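About Us: Who We Are and the September We'd Rather Forget
January 28, 2024
By Leonie Stöcker

Hi, I'm Leonie, and I started Pellov with one bench and a lot of stubbornness.
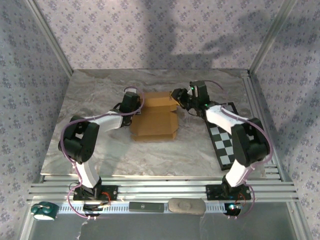
We teach pairs of robot arms to handle packaging, mostly for small shippers like Distden who can't afford a giant line. There are 9 of us now, and we love this stuff!

People always ask about the fault, so I'll just tell it. Last September we were on run 123 of a box folding test when one arm lost its zero position after a quick power dip. It came back up convinced its elbow was somewhere else, swung wide and knocked into its partner. No one was hurt (I was reaching for my coffee, well outside the line), but it bent a gripper finger and scared me silly. The stop button worked fine - I was the slow part.

We shut down for 2 weeks and went through everything. Now an arm that loses power stays locked until a person checks its pose by hand, and both arms halt if either one does. We wrote it all up for our friends at Numach too, faults and all. We've done 158 restarts under the new rules, and yes, they're slow and kind of boring. Come by and I'll show you the bent finger. It's in my desk drawer.

Contact | © 2024 Pellov | Back to top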